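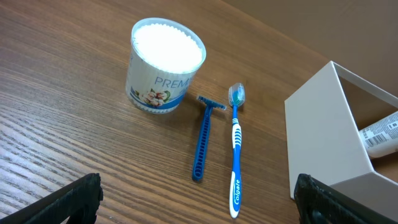

September, a bit after 9 p.m.

Sorted the bathroom things tonight so I don't have to do it in the morning. The bus to Cloddale leaves early and I want to be packed before bed.

I put what I had on the table first. The razor is coming — a plain blue disposable, good enough for a few days. The cotton swabs are a problem of size. The tub is nearly as much trouble to pack as a pair of shoes, and I don't need 200 swabs, or whatever it holds. I'll take 13 or so out and put them in a sandwich bag. The toothbrush goes in last, after breakfast.

Mitiku called while I was at it. He has the room key and says the shower there is weak but hot. He asked if I could bring the Listetti catalog, so that went in the side pocket with the train map. He still owes me 30 dollars from the last trip. I didn't bring it up.

Shuk-fan will water the plants and take in the mail. I left her a note on the fridge about the back door, which sticks when it rains.

Still to do: charge the phone, find the gray sweater, pay the Schumacher bill. It came to almost 80 this time, more than last month, and I want to look at it again before I send anything.

Knee is better. Walked to the store and back without stopping. Bed by ten if I can find the sweater.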